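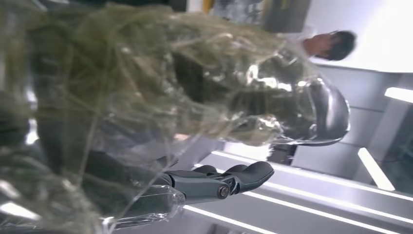
## Karkedow says yes to soft plastics

Crisp packets, bread bags, the film off a tray of mushrooms: from February, all of it can go out at the kerb in Karkedow. The town's trial collection of soft plastics has been made permanent and is being opened up to every street, and it's the best bit of local news we've had to report all winter.

The trial began with 170 households on the Bollix estate, who were each given a roll of purple sacks and a fridge magnet showing what could go in them. The hope was that enough people would join in to fill one van a fortnight. By the second month the van was going back for another load! Residents asked for more sacks, then for bigger sacks, and then the streets next door began asking why they'd been left out.

They won't be for much longer. The new round covers 800 homes to begin with, taking in everything between the canal and the old brickworks, and the rest of the town follows once the second van arrives. Sacks are being delivered with the spring bin calendar, so look out for a thick envelope and don't throw it away with the pizza menus.

Foltar, the firm that runs the sorting shed on Quarry Road, has put in a new line for the extra material. Film is awkward stuff to sort. It's light, it blows about, it wraps itself round anything that turns, and it loves to pick up whatever else was in the bag with it. String, garden twine, wool and hair are the worst offenders, and a tangle of plastic and fibre usually has to come off the line altogether. The shed's plea to households is a simple one: keep anything stringy out of the purple sack.

Most of the sorted film will go to Okoro, over on the harbour side, where it's washed, shredded and melted into pellets. Those pellets become fence posts, planters and the chunky edging you may have noticed round the new beds in the park. There are 300 metres of it there already (go and have a look, the crocuses are just coming through) and more is promised for the school playing field.

### What can go in

- Bread bags, crisp packets and sweet wrappers
- Salad, fruit and vegetable bags
- Cling film and the film lids from trays
- Bubble wrap and parcel bags, with paper labels torn off
- Pet food pouches, rinsed

### What should stay out

- String, netting, wool and twine
- Nappy sacks and anything that has held them
- Compostable bags, which belong in the food caddy
- Hard plastic tubs and bottles, which go in the blue bin as before

Everything needs to be empty and reasonably clean. A quick swill in the washing-up water is plenty, and a few crumbs won't matter.

Purple sacks will be picked up every other week with the blue bins and should be out by 7am, tied at the neck. Spare rolls can be had free from the library, the leisure centre and the Bollix community hall, with a limit of 4 rolls per household until stocks settle down. Flats with shared bin stores will get a large purple bin of their own, and the first of those are being wheeled into place this month.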